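3.2 Household spending and the lower boundary

The survey covers 1,655 households in the towns of Mollum and Trodenine. A household was placed in the middle group when it had money left after food, rent and transport in both rounds. This rule is stricter than the one used by Jabłońska, who accepted a single round.

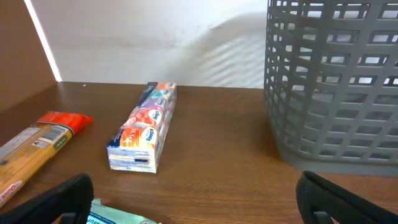 The difference matters mostly near the lower boundary. Many families there move in and out of the group within one year, as their income depends on small trade and is not regular. School fees are paid in November, and for this reason the second round shows less free money than the first. 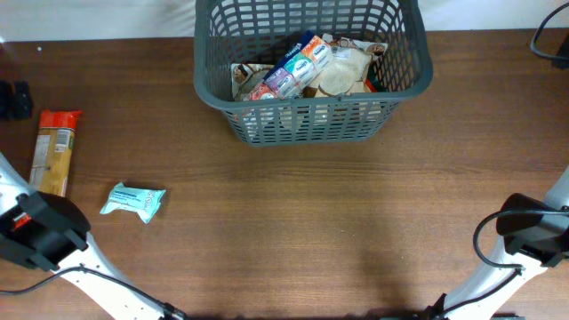
Figure 2. Packaged snacks and a multipack of pocket tissues in a plastic basket.

We also asked where the households buy their daily goods. Those in the middle group used supermarkets more often, but they did not leave the open market – most of them used both. Czerwiński finds the same pattern in Mident and explains it by credit, which market sellers give to known customers.
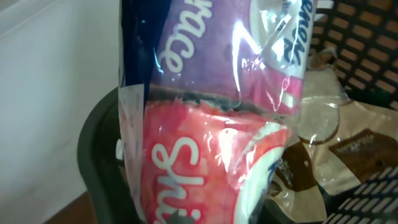 Figure 3. Plastic-wrapped package with two rolls, one label purple and one red and coral-pink.

Ownership of durable goods gave a weaker result. A refrigerator or a motorcycle may be a gift from relatives abroad, so it says little about present income.

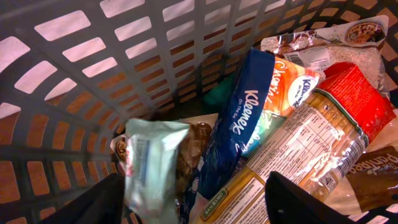

For this reason we keep durable goods out of the main model and report them only in the annex. The remaining variables are entered in logarithms, with prices of the first round.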